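The Last 37 to Skovness

I had been riding the 37 for sixteen years when they canceled it, and I found out the way everybody did, from a laminated sheet cable-tied to the pole at Uvwood. It said the route would be "consolidated." I read it twice while my coffee went cold, and then the 37 came around the corner like nothing was wrong, and Fadi Kanaan opened the doors.

"Don't look at me," he said. "I got the same sheet."

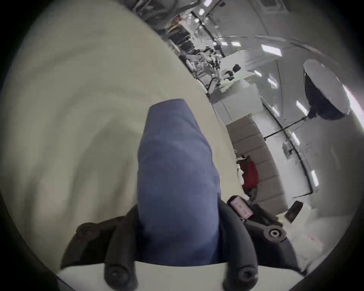 Fadi had driven that bus longer than I'd been riding it, and he had opinions about every pothole between Uvwood and Skovness. He drove with one hand and pointed out the window with the other, which my sister said would kill us all someday. That morning he had his blue bag wedged beside the seat, a soft bulging thing like a sack somebody had stuffed a pillow into, and at every left turn it leaned over and he shoved it back with his elbow. I sat right behind him and asked what we were going to do about it. The bus, I mean.

"We?" said Fadi.

Well, yes, we! So I wrote a letter. I wrote it on the ride home, in pencil, and it had a lot of underlining. Then I went door to door on Sunday with a clipboard and got twenty signatures, and three of those were from the same porch.

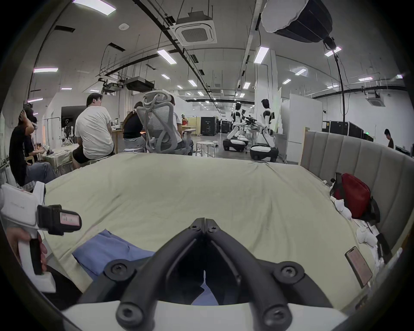 The councilman for our end of town was Branislav Kollár, and I'd never had a thing to say to him before that week. His office told me he could give me ten minutes if I got there by four. The only way to get there by four was the 37, and I said so to the girl on the phone, and she said she'd make a note. I ran around the bedroom looking for my good shoes. I'd dumped everything out on the bed, my blue shirt in a crumpled heap, my red bag with the black straps propped up against the headboard, and the letter was underneath all of it – of course it was.

I made the bus by maybe a second. Fadi saw me running and pretended to check his mirrors.

Kollár turned out to be a tired man eating crackers. He read my letter standing up, underlining and all, and asked how many people rode the route. 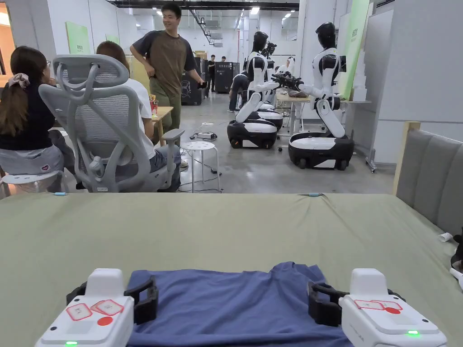 "Me," I said. "Mrs. Sasaki, going to the eye doctor. The boys who do Flusadance after school, and they take up the whole back."

"I need a number."

I didn't have a number. I had twenty names and a pencil. So I told him about the winter the hill iced over and Fadi walked Mrs. Sasaki to her door with the flashers going, and how every one of us sat there and waited and didn't mind. Kollár ate another cracker.

"I can ask them to hold off until January," he said. "Ask. That's all it is." 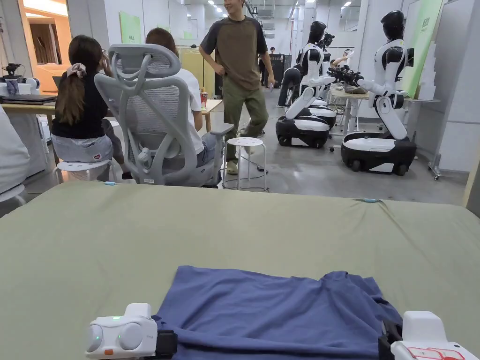

I told Fadi on the way home. It was dark by then and it was only the two of us, bus 1108 rattling like a drawer full of spoons. He didn't say anything until the Skovness turn.

"January's icy," he said.

"I know it."

"You'd better get more names, then."

He let me off right at my driveway, where there isn't a stop and never has been, and I stood there hunting for my pencil while he pulled away.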